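Chapter 6
Shared Space Rules for Two-Arm Cells

When I started writing this chapter I asked Kavitha Acharya, who taught me most of what I know about cell safety, which rule people break first. She didn't even look up from her coffee. "Housekeeping," she said. I had been hoping for something grander!

So let's get the dull stuff in early, before we reach the zone diagrams. A small bench cell with two arms looks harmless next to a big welding line, and that is where bad habits grow. People reach in while the program is paused (paused is a long way from stopped, and we'll spend all of section 3 on that). They leave a tool on the ledge and forget it. They change one arm's speed limit and never check it against the other arm's.

My own shop rules, which I worked out with Konrad Trummer over a long October at Guketti, go like this:

Write down who owns the middle. The space where both grippers can reach gets its own name in the program, and an arm has to ask for it before going in.

In a handover, the giver keeps its grip until the receiver has confirmed a grip of its own. Timers don't count as confirmation. I've heard every argument for timers and I'm still saying no.

Support every cable so it can follow the full reach of the arm, then run that full reach slowly and watch the cable the whole way - not the gripper, the cable.

Log each stop, even the silly ones. Konrad and I had almost 1000 entries by the time we finished, and the boring ones taught us the most about where our zones were drawn badly.

Clear the bench between runs. Yes, all of it, scraps included.

None of this replaces the formal risk assessment, which you'll do step by step in the exercises. Think of these as the habits that keep the assessment true after you've signed it. As you read on, keep coming back to the pens in the cell below and ask yourself, at each moment, which arm should have the right to move.

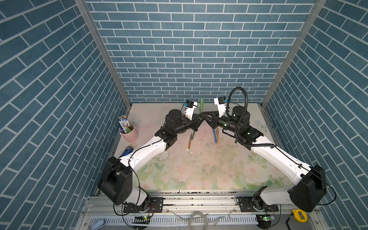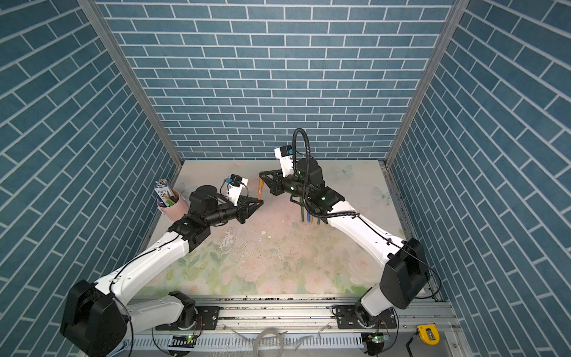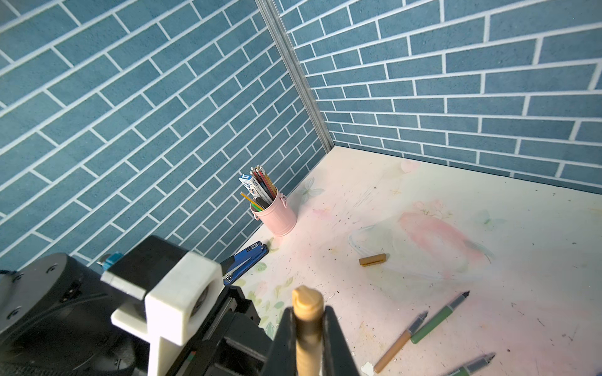

Figure 6.1. Pen and marker work in a two-arm bench cell. The first two views take in both arms; the third is from close to one gripper.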